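Ronaldo Cordeiro lost most of the feeling in his hands at 19. He has now published his second book of short stories, typed with a stick held between his teeth.

The collection, Flarura, runs to 173 pages and took him four years to finish.
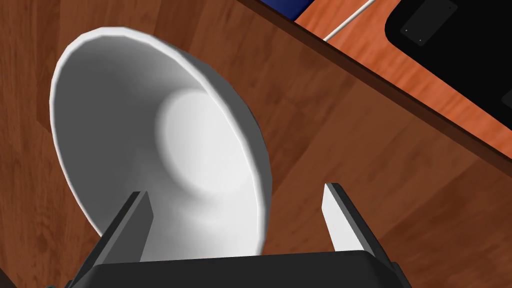 Cordeiro, who has a nerve disorder, learned to write again at the Cavalcanti day center. His friend Dirceu Camargo reads each draft back to him -- usually at the kitchen table, over soup. The title story follows a widow who owns one plain white bowl, wide at the rim and round at the base, and will not eat from anything else.

"I write slowly, so I cut a lot before I start," Cordeiro said.

His first book sold 1,906 copies. The publisher, Ikis, has printed 4,000 of the new one, which came out in June. 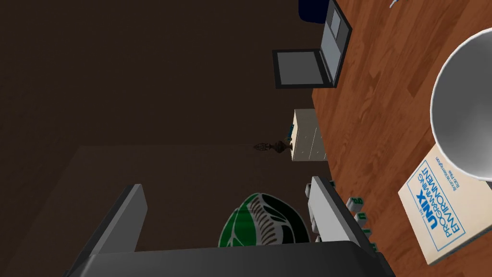 A wooden tabletop with a laptop nearby.

Cordeiro will read from the book at the Skondorness library next month. Entry is free, and the building has step-free access.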